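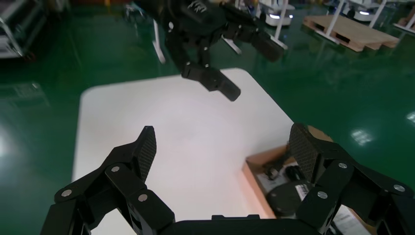 Two grippers over the white worktable in the Grirberg hall, with a box of parts at the table's edge.

Grirberg opens its hall for teaching robots by hand

By Benvinda Nogueira
March
Reading time: 4 min

The packaging supplier Grirberg has started to teach its two-armed robots with the help of its own warehouse staff. Since the beginning of March, five employees take turns at a control station in the assembly hall, where they move a pair of small handles and the robot arms repeat the movement at the table. Each completed task is recorded and later used for training the software which should do the same work alone.

The project has the name Brotum and it is made together with Serrano, a small engineering office which wrote the recording program. The first goal is modest. The robot must take parts out of an open cardboard box, put them on the table in the right orientation, and pass a part from one arm to the other when the first one cannot reach.

"For a person this takes four seconds and no thinking," says Ilídio Ramalho, who leads the project at Grirberg. "When you do it through the arms, you notice how many small decisions there are. Where do I hold the part? Do I come from above or from the side? The program has to see these decisions many times before it can make them."

Until the middle of the month the team had saved 1677 demonstrations. The plan is to arrive at 3000 before the first serious test, which will be done with parts that the robot did not meet in the training. Recordings where a part falls down are also kept, but they receive a separate mark, so that the program does not learn from them by mistake.

Every arm has a small camera close to the gripper, and its picture is stored together with the positions of the joints. According to Ramalho, the near view is the most useful one in the last centimeters before the contact. The operators see the same view on their screen, although most of them prefer to look directly at the table.

Idalina Henriques worked 11 years in order picking before she came to the station. She says the first days were tiring, mostly for the shoulders, and that the handover was the most difficult part.

"You have two hands, but they do not feel like your hands," she says. "In the beginning I closed one gripper and opened the other one too early. Now I wait a moment, and then I let go. Joaquim is faster than me, but I drop less."

Her colleague Joaquim Carvalho does not dispute this. He records mostly in the morning, when the hall is more quiet, and he makes a pause after each half hour. The company has made this pause obligatory for everybody at the station. Tired operators make uneven movements, and uneven movements come back later in the behavior of the robot.

There are two ways to show a task in the project. The handles are used for complete sequences. For short corrections, an operator can also hold the arm itself and guide it slowly to the right place – this is easier to learn, but only one arm can be guided at a time, and the hand of the person sometimes covers the view of the camera. For this reason the guided recordings are only a small part of the collection, 300 until now.

Horácio Paiva from Serrano warns against too big expectations. A first version of the program was tried with a single type of part and it managed the simple picks, he says, but it became confused when the parts were lying on top of each other. His team now asks the operators to mix the contents of the box before every recording and to change its place on the table a little.

"If all the demonstrations look the same, the robot learns one box in one position," Paiva says. "We want it to learn the task."

Grirberg has not decided yet if the system will go into daily work. The household goods brand Purier, a customer of the company, has shown interest in the sorting of spare parts and will visit the hall when the collection is finished. Ramalho says that the operators will keep their places in the project also after that, because new parts will need new demonstrations.

Contact the newsroom | © Grirberg regional business news | Back to top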